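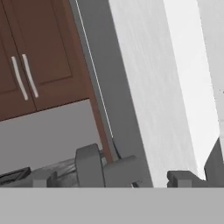
Brown wood doors with long silver bar pulls, in a computer rendering. Credit: Leckie

3 min read

14 Jan 2018

Leckie Opens Its Cabinet Door Swap to Everybody

I've been wanting to write this one for months! I'm Heather Purves, I run the front desk at Leckie (and the phones, and most of the coffee), and I get to announce that our Door Swap is now open to any household in the county, not only to people who bought their kitchen from us.

If you haven't heard of it, Door Swap is pretty simple. You bring us the old doors from your kitchen or bathroom cabinets, we sand and refinish them in the shop, and you take them home with new hinges and whatever pulls you pick out. The boxes stay on your wall the whole time, so you can keep your cereal where it is. We did a trial run starting in July with our own past customers, and by the end of it we'd finished 108 doors, most of them oak, a few of them painted so many times the panel had practically disappeared.

The price is $9 a door for stripping and sanding, and finish is extra depending on what you choose. Pulls and hinges come from Cultano, and we keep 200 pulls on the shelf so you can try them in your hand before you commit. Please do try them! I picked a knob from a catalog for my own kitchen once and I've caught my sweater on it ever since.

Csaba Boros heads up the finishing room, and when I asked him for something official he gave me this: "Label the back of every door before you take it down. Top left, bottom right, whatever makes sense to you. Pencil is fine, tape is better." I also got a quote out of our owner, Hamish Tennant, who says he is "very pleased" and would like people to stop leaving doors outside overnight.

Turnaround is 2 weeks for a normal-size kitchen, longer if you want a dark stain. We can't take metal doors or anything with glass in it right now (sorry, I know, I've had calls). Drop-off is at the side entrance, mornings only, and you can bring the screws along in a sandwich bag.

To book a spot, call the shop and ask for Heather. You'll get me.

Comments

Iulian Munteanu: Do you take drawer fronts too? Mine match the doors and I'd hate to do half.

Heather Purves: Yes! Same price as a door. Take the handles off first if you can.

Aatos Manninen: Had mine done in the fall. The smell of the finish hung on for a few days but they look great. Csaba is right about the tape, my pencil marks got sanded off.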